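Search the library Enter keywords... Go

Talk notes: Little Words on Things
Walov Public Library, big room, July 24, 2026

SLIDE 1 (title)

Wait for the door to stop banging before starting. Say hi, say thanks for coming out in this heat, point to the water jug.

So I write labels. That's my job, or most of it anyway, and when I say it at parties people think I mean soup cans. I don't do soup cans (I'd love to do soup cans!). I do the other kind, the little words on drawers and doors and switches and bins, the ones you read with one hand full and your mind on something else. I got into it by accident, when I was working the front desk at the Stankevičius furniture showroom and got so tired of telling people which door was the restroom that I made a sign. Then I made another sign, to fix the first one. I've been fixing signs ever since.

Ask for hands: who has taped a note to something at home? Let it run a bit, there's always a dishwasher.

SLIDE 2 (the coffee machine note)

Read this one out loud, slowly, with all the capitals:

"PLEASE would everyone REMEMBER that the machine needs to be EMPTIED when the light comes on and NOT just left for somebody else as this has been mentioned BEFORE."

Okay. I love this note. It used to hang in the break room at Stankevičius and I walked past it every day for two winters. It's thirty words or so of pure feeling, and at the end of it I still didn't know what to empty. The water tray? The grounds? There was a drawer in the back I only found in my last month there.

What I'd like people to notice is that the writer was cross, and the crossness took up all the room. The useful part of the note is "light on: empty the grounds drawer (back left)." You can be cross about it later, in person, with cake.

Skip the story about the cake if we started late.

SLIDE 3 (Who is reading?)

When I start on a label I try to picture the person standing there. And it's never me! I know where everything is. The reader is a houseguest at six in the morning, or a temp on day one, or my mother-in-law, who won't wear her glasses in front of company.

Things I ask:

- What did they come here to do?
- What's in their hands?
- Can they get close enough to read it?
- Have they got time to read a second line?
- Are they a little bit panicked?

The last one matters more than people think. A person who's looking for the shutoff under a sink is reading in a completely different way from a person who's looking for the sugar. I did a set of labels for a rental cottage in Jimia, a sweet old place with two fuse boxes, and the owner had written a lovely page and a half about the history of the wiring. Guests don't want the history of the wiring, they want the lights to come back on so they can find their other shoe.

(The Jimia people are nice, and one of them may be in the room tonight, so go gently.)

SLIDE 4 (Verbs)

Start with the verb. Push, lift, turn, fill, ring, wait. I'll say it again later and I'll probably say it a third time while we're stacking chairs.

"Door operation" is a title. "Push" tells me what to do with my arm. "Refrigerator contents policy" made me put my sandwich down and walk away. "Eat or toss by the end of the week" got the fridge cleaned out at Kaletti, and I'm very proud of it, even though the milk went missing for a while there when someone got carried away.

Try it with the room. Put up the bad ones and have them shout out verbs:

Recycling information
Thermostat notice
Key return
Guest towel guidance (a real one, from a real bathroom!)

Take whatever they give you. Last time I did this in September, at a church supper, a kid shouted "DRY" for the towels and I've never come up with anything better.

SLIDE 5 (Numbers)

I get excited here so watch the clock.

A number saves an argument. "A little," "a few," "not too much" and "as needed" all mean whatever the reader was going to do already. My aunt had a recipe card for pickles that said "enough salt," and there were four cousins making four different pickles, all of them sure they had the real one. I'm one of the cousins and mine are too salty, I know.

So if there's a number, give the number. Two scoops. Three knocks. Leave the fan on for ten minutes. Even if the number isn't perfect, people can do it, and then they can tell you it's wrong and you can change it. I can't fix "as needed."

Kaletti story, the short version: they make picture frames, it's a small shop, and the glue bench had a sheet that said to let a frame rest "until ready." I asked what ready meant and got three answers from people standing next to each other. They talked it over and we wrote 33 minutes on a card. Why 33? I have no idea. It was a compromise, and they were all a bit embarrassed about it, but they stuck to it because it was such a strange number that people remembered it. Now new people get told "33" before they get told where to hang their coat.

There's a catch with numbers, and it's that you need to say what you're counting. A cabinet in the Walov town hall used to say just "100" on the front. A hundred what? Form 100, as it happens. I thought it was a weight limit and I carried things around it for a week.

SLIDE 6 (Size, color, and where it goes)

I'm not a designer so I keep this part short.

Make the important word the big word. If there's only one thing the reader needs from across the room, that's the thing that gets to be huge, and the rest can sit above it or below it in smaller letters for when they come closer.

Use strong color, plain shape. Red is good for things you want found. Red is bad when everything else is red too, and I've got a whole kitchen to prove it (mine, I went through a phase).

Put it where the hand goes. The best label in the world is no use on the inside of the door you haven't opened. I once lettered a beautiful sign for a light switch and hung it beside the light.

And think about which way up it will be! Tags swing and they twist and get hung back on the wrong way round. Anything loose is going to be read sideways or upside down by somebody sooner or later, so keep it short enough to survive that. Three words is nice. Longer than that and people start tipping their heads, and then they give up and guess.

SLIDE 7 (Things I got wrong)

Do this slide even if we're behind, people like it.

I printed 800 stickers for a seed swap that said "Sew in spring." They'd already been paid for. We gave out every last one and a quilting group asked where they could get more.

I wrote "Pull" on the pull side and "Pull" on the push side.

I made a sign for an elevator that said "Please hold the button until the doors close" and I meant the other button. I stood in the lobby with the owner watching people do exactly what I'd told them to do, and it's a strange feeling, that one. It works! It's just wrong!

And the plain old mistake I still make, which is falling in love with a sentence. I'll have a good one with a nice rhythm and I'll fight for it, and then I watch a delivery driver read the first two words and walk off. I do the watching every time now. I stand nearby pretending to read my phone. If you take one thing home tonight, go stand near your own sign for a while and keep your mouth shut, which I find very hard.

SLIDE 8 (One I like)

Leave it up while people finish their cookies. Give them a minute before saying anything.

Three little pieces, and it's got the lot. There's a verb, there's a number, and then there's what the number is counting. The 2 is the big part, which is where I'd put my money too, and it's white on bright red so it stands out from all that sandy color. It's even tilted and upside down, and the 2 still comes through. The smaller words take me a second longer. I'd have a go at making "TURNS" a bit bigger, but then I always want to make something bigger.

Ask: what would you take off this? (I've asked myself plenty of times and I wouldn't take off a thing.)
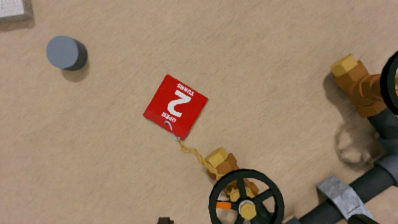
SLIDE 9 (Bring me your notes)

Questions now. If it's quiet, ask about the dishwasher again.

Blank cards and the fat markers are on the side table. Anyone who brought a note from home can rewrite it here and I'll come around. Caps back on the markers, please, the green one's nearly gone. The room has to be empty by nine and the chairs go back in the closet marked "Chairs," which I didn't write.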